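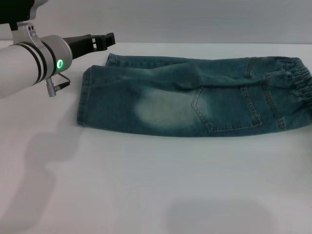
Chapter 5
Working Rules for Robot Cells That Handle Soft Goods

Chapter outline
5.1 Why soft goods need rules of their own
5.2 The rule hierarchy: law, standard, site rule, task sheet
5.3 Preparing the work surface
5.4 Status lights and what they may be used for
5.5 Limits on speed, force and reach
5.6 Cables, connectors and end tooling
5.7 Records and changes
Review problems

Terms introduced in this chapter
cell boundary, collaborative operation, end tooling, hold point, pinch height, presented state, site rule, task sheet

After studying this chapter, the student should be able to write a task sheet for a single-arm folding or sorting task, identify which of its clauses come from a standard and which from the site, and judge whether a proposed change to the task requires a new risk assessment.

Introduction

In May, a garment returns center operated by Plusilwood in the town of Platby put a single robot arm to work on folded trousers and jeans. The arm had a two-finger gripper and stood at a plain table. Its task was to take hold of a folded garment near one end, lift it clear of the table, and move it to a bin. The supplier had provided a declaration that the arm met the applicable safety requirements, and the center's management took this to mean that the installation was complete.

During the first weeks the center recorded 623 stopped cycles. Very few of them had anything to do with a fault in the arm. Garments had been laid down in ways the task had not allowed for. Operators reached across the table to straighten a hem while the arm was still under program control. One shift treated a lit indicator as permission to approach, and another treated the same indicator as an instruction to stay away. The gripper fingers had been changed for a longer pair, and the height at which they closed had been left as it was.

Rajeshwari Rajan, the engineer appointed to review the installation, found that the center had a great deal of paper and hardly any rules. The manuals described the arm, the purchase documents described the supplier's duties, and the training record showed who had attended. On the question of how a pair of jeans should lie on the table before a cycle could begin, there was no written statement of any kind.

Her report led to the set of working rules from which much of this chapter is drawn. The rules are short. They were written for a small cell, and the student should expect to adapt them before applying them to larger equipment.

5.1 Why soft goods need rules of their own

A machined part has one shape. A robot program may rely on that shape, and an inspector may check it with a gauge. A garment has a shape only for as long as it is left alone. The same pair of jeans may be presented flat, folded lengthwise with one leg on the other, or gathered at the waist, and in each case the place where a gripper can safely close is different.

Denim is a useful teaching material because it shows several of these difficulties together. The hem is a thick edge and will usually stand up to being gripped. Where two legs are folded over each other, the hems may not line up, and a gripper set for two layers may close on one. Pockets and seams add local thickness. An elasticated waistband behaves differently from the leg under tension, and will spring back when released. Fading, by contrast, changes the appearance of the cloth a good deal and its handling very little, although it may mislead a vision system that has been set up on evenly dyed goods.

For the purposes of this book, the condition in which an item is placed before the robot is called its presented state. A rule about soft goods that does not define the presented state is incomplete. The definition should cover, at a minimum, the fold, the face that is uppermost, the direction in which the item lies, and the amount by which layered edges may be out of line.

The second difference concerns people. Operators who would never reach toward a moving steel part will reach toward a garment, in the way that one straightens a tablecloth. The material feels harmless, and the hand goes out before the decision has been made. Designers must assume that this will happen. A printed warning is not an adequate control for a reflex.

5.2 The rule hierarchy

Four kinds of rule apply to a robot cell. They should be read in the order given, and a rule lower in the order may add to those above it but may never relax them.

Law. National and local law places duties on the employer, the supplier and, in most places, the worker. It seldom speaks of robots in detail.

Standard. A standard sets out accepted ways of meeting those duties. The student should have access to current editions of the standards in force locally on industrial robots, on robot systems and their integration, and on machine risk assessment. Editions change, and a clause must always be cited with the edition from which it was taken.

Site rule. A site rule applies to every cell on the premises. It deals with matters such as clothing, access, lockout and the reporting of stops.

Task sheet. A task sheet applies to one task at one cell. It is the document that the operator will see most often, and it should fit on one page.

A common error is to copy clauses from a standard into the task sheet in order to give it weight. The effect is usually that the operator stops reading. Patricio Bravo, who prepared the task sheets at the Villanueva site of the same company, adopted the practice of placing the reference in the right margin and the instruction in the body. An inspector can then trace each instruction to its source while the operator is left with plain directions.

5.3 Preparing the work surface

The surface is part of the cell and is subject to the same control as the arm. The following clauses are taken from the Platby rules, with minor changes in wording.

5.3.1 The surface shall be plain, level and of a single color that contrasts with the goods to be handled.

5.3.2 Nothing shall be on the surface at the start of a cycle except the item to be handled. Tags, pens, scanners and drinks are to be kept on the side shelf.

5.3.3 The item shall be laid in the presented state shown on the task sheet. Where layered hems are out of line by more than the permitted amount, the item shall be refolded before the cycle is started.

5.3.4 Lighting shall be even across the surface. Shadows from the arm itself are to be expected. The vision check shall be carried out with the arm in its approach position, so that its shadow falls where it will fall in use.

5.3.5 The operator shall not correct the position of an item after the cycle has started. The operator shall stop the cycle, correct the item, and start again.

Clause 5.3.5 was the most disputed of the set. Supervisors objected that it would slow the work. The review accepted that it would, and the clause was kept.

5.4 Status lights

Many arms carry a status light on or near a joint, where it can be seen from most sides. Green is a frequent choice for one of its states. The meaning of each color is fixed by the manufacturer and may be altered during integration, and it is unsafe to carry an assumption from one model to another.

The site rule should state three things: what each color means on that equipment, who may alter the meaning, and what the operator may do in response. In particular, the rule should say plainly whether any color gives permission to enter the space of the arm. Under the Platby rules no color does so. Permission comes from the hold point, a step in the cycle at which motion is stopped by a safety function and can be resumed only by a deliberate action from outside the cell boundary.

5.5 Limits on speed, force and reach

Limits must be set for the complete system, including the gripper and the goods. An arm designed for collaborative operation ceases to be suitable for it if it is fitted with end tooling that can cut, trap or strike. Squared fingertips deserve attention here, as do openings in the fingers large enough to catch cloth or a fingertip.

The height at which the fingers close on the item is called the pinch height. It shall be measured again whenever fingers are changed, whenever the surface is replaced, and whenever a new class of garment is admitted. The approach toward the hem shall be made at reduced speed from the last waypoint above the table. Reach shall be limited by a safety-rated function. A limit written only in the task program does not meet this requirement, as the program may be edited by persons who have no authority over safety settings.

5.6 Cables, connectors and end tooling

A cable at the wrist must be long enough to allow the joint to turn and short enough that it cannot catch on the table or the goods. Loops and hanging connectors shall be included in the risk assessment in the positions they take up at the extremes of the wrist's travel. The check is made by hand, with the arm at low speed, and is repeated after any work on the tooling.

5.7 Records and changes

Each stop shall be recorded with its cause and the presented state of the item. The Platby center used a record form called Atoder, which has 5 fields and takes less than a minute to complete. The reviewed rules came into force on August 23, 2019, and every later change has been entered on the same form.

A change requires a new risk assessment if it affects the tooling, the boundary, the speed or the class of goods. A change to the fold alone requires a new task sheet and a trial of the vision check.

Review problems

1. Write a definition of the presented state for a long-sleeved shirt. State which edges may be out of line and how an operator would check them.

2. A supervisor proposes to let operators smooth a garment by hand whenever the arm is above the height of the operator's shoulder. Identify the clauses affected and draft a reply of no more than one page.

3. Obtain a task sheet from a cell to which you have access. Mark each instruction according to its source in the rule hierarchy, and list any that relax a rule above them.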